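The Panda Rule

The scoring room at Mendby used to be the linen store. The shelves had been taken out and the brackets left in, so there was a row of steel stubs along the wall at shoulder height, and you learned to sit down without raising your arms. Four desks, eight screens. The air handling was still set for cotton and the room stayed cool in August.

Signe Hafstein started there at six in the morning. For 12 years before that she had cleaned the cottages, family units mostly, with the bunk rooms. Her job title was now Task Reviewer II. There was no Task Reviewer I.

The work came in as runs. A run was one attempt by the software at one room. The rooms were built in simulation by Limura, the contractor, and the same software was going to drive the real machines when they arrived at the cottages. Each run opened with a start view, then played from the robot's own viewpoint, looking down over its chest at its two arms. At the end the reviewer entered four scores: items handled, items placed, surfaces clear, time. There was a free text field with a limit of 62 characters. Most reviewers left it blank.

Run 3934 was a child's room. The instruction attached to it said: clear the white surface, leave decorative items.

Signe read the instruction twice and looked at the start view.
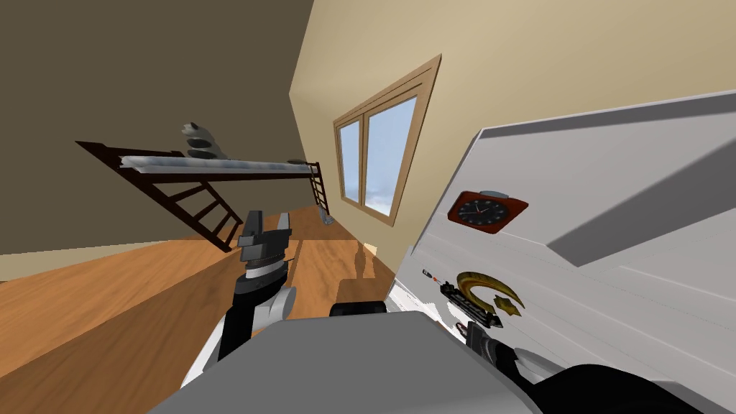
Simulated view, Limura room library, room 1423. Supplied to Mendby for review use.

She had no trouble with the clock. Clocks stay. The trouble was the group of things under it: a golden crescent, a star of the same gold, something long and black that she took for a model train, and a small dark red loop by the right gripper that could have been anything. In a cottage she would have known. If the crescent and the star came with the room, they stayed. If a guest's child had put them there, they also stayed, squared up, with the train beside them, and you wiped around. You did not put a guest's train in a box. The guest would spend the first hour after the beach looking for it.

The run played. The right arm closed on the loop and moved it to a bin. Then it took the black thing, rotated its wrist, and moved that to the bin as well. It did not touch the crescent or the star. It did not touch the clock. The left arm held position through all of it. Elapsed time was within limits. The system proposed full marks and waited for her to confirm.

Signe left the marks open and scrolled back to the start view. She was looking at the panda.

It was sitting on the mattress toward the ladder-like end of the bed, facing off to the left. In the cottages the bear, or the rabbit, or whatever the child had brought, went on the pillow, facing the door. This was not in any procedure. Rochelle Lockyer had taught it to her in the first week, and someone had taught Rochelle. Parents mentioned it in the guest book more than they mentioned the bathrooms.

She typed in the free text field: Train is a toy in use, keep out. Bear should face door. She confirmed three of the four scores and marked placement down to two.

The query came back before nine. Queries came from Warrick Grimshaw, who had the office over the laundry and handled the agreement between reviewers. Agreement was a number. It compared each score against the scores other people had given the same run, and Signe's was low.

He came down instead of calling. He stood inside the door, clear of the brackets.

"Everyone else has this at full marks," he said.

"Everyone else hasn't done a bunk room."

"Nestor has."

"Nestor did the boilers."

Warrick looked at his tablet. "The instruction doesn't mention the bear. The bear isn't on the white surface."

"No."

"So it can't lose points for the bear."

"I took the points off for the train," Signe said. "The bear is a comment."

He asked what he should write as the rule. He was not being difficult. A rule had to go to Limura in a form they could use, with a condition and a result. She thought about it and gave him one: soft toy on bed, place at pillow end, front toward door. He typed that. Then he asked how the software would know which end was the pillow end when there was no pillow, and she looked at the pale blue mattress and saw there was none that she could find.

"And where's the door?" Warrick said.

The view did not show a door. It had the window and two walls.

"It would be behind you," she said. "Where the robot's standing. You come in and you see the bed."

"Is that always true?"

"In the cottages it is. In units one through eight."

He typed for a while. After he left she opened the next run, a kitchen, and gave it full marks.

The revised guide came out two weeks later. Section 5.3 was new. It said that soft toys located on a bed should be oriented toward the primary entry point where known, and otherwise left in place. It said toys on furniture surfaces were to be treated as occupant property and aligned, not removed, unless the instruction named them. Signe's runs were rescored against it and her agreement went up. Run 3934 was rescored for everybody. Benjamín Leiva, at the next desk, lost a quarter of his bonus on the recalculation and asked her politely to let him know in advance next time.

Three machines were delivered in the fall, with Grellwood badges on the chest plates, and were put to work in units one through four. The cleaning crew for those units went from six people to two. Rochelle was one of the two. Her job was to follow the machines and fix what they flagged.

She stopped by the linen store at the end of her first week with them, still in her gloves, and sat in Benjamín's chair.

"They turn the bears around," she said.

"Toward the door?"

"Every one. Perfectly straight." Rochelle pulled off one glove by the fingertips. "I used to tilt mine a little."

Signe opened the free text field on the run she had up. She counted what it would take, and it fit in the limit. She asked Rochelle which way, left or right, and by how much.

Rochelle said it depended on the bear.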